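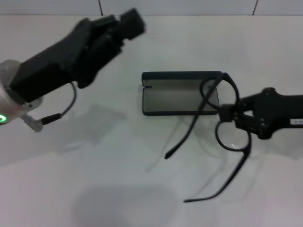
Suche Suchbegriff eingeben Suchen

Handreichung zu Einheit 4: Brillenetuis - Aufbau, Pflege, Ausgabe
Grundkurs Werkstatt und Verkauf, Lelline, Standort Flestonham

1. Bauformen

Im Kurs werden drei Bauformen behandelt: das Klappetui mit fester Schale, das Stecketui und der Beutel. Das Klappetui besteht aus zwei Schalenhälften mit Scharnier. Es schützt gegen Druck und ist die Regelausgabe bei Korrektionsbrillen. Das Stecketui trägt weniger auf, schützt aber kaum gegen seitlichen Druck. Der Beutel dient nur als Kratzschutz.

Typisch für das Klappetui ist eine dunkle Außenseite mit hellem Innenfutter. Auf hellgrauem Futter sind Staub und Metallabrieb leichter zu erkennen als auf schwarzem. Für die Ausgabe ist das ein Vorteil - Reklamationen wegen feiner Kratzer gehen oft auf Schmutz im Etui zurück.

2. Prüfung vor der Ausgabe

Etui geöffnet auf eine helle, matte Unterlage legen, Innenseite nach oben. Geprüft wird in dieser Reihenfolge:

- Futter: liegt an den Rändern an, keine Klebereste
- Innenwände: keine scharfen Kanten, auch nicht an Aussparungen
- Scharnier: öffnet ohne Knacken, schließt von selbst ab etwa 40 Grad
- Innenlänge: mit der Brille prüfen, Bügel geschlossen

Das Übungsmodell Fiore ist im Kurs auf 500 Schließvorgänge ausgelegt. Danach wird es ausgetauscht.

3. Einlegen der Brille

Bügel schließen, zuerst den linken. Die Brille liegt mit den Bügeln nach unten, die Gläser zeigen nach oben. Das Tuch wird gefaltet über die Gläser gelegt. Lässt sich der Deckel nur mit Druck schließen, ist das Etui zu flach. Dann die tiefere Ausführung Sorura nehmen.

4. Pflege

Futter trocken ausbürsten. Keine Lösungsmittel, sie lösen den Kleber. Die Außenseite feucht abwischen und offen trocknen lassen. Etuis nicht hinter der Windschutzscheibe lagern, Kursgrenzwert 70 °C.

Aufgabe bis Juni: Zwei Klappetuis aus dem Bestand prüfen und die Ergebnisse in das Prüfblatt eintragen. Abweichungen am Scharnier bitte mit Winkelangabe notieren.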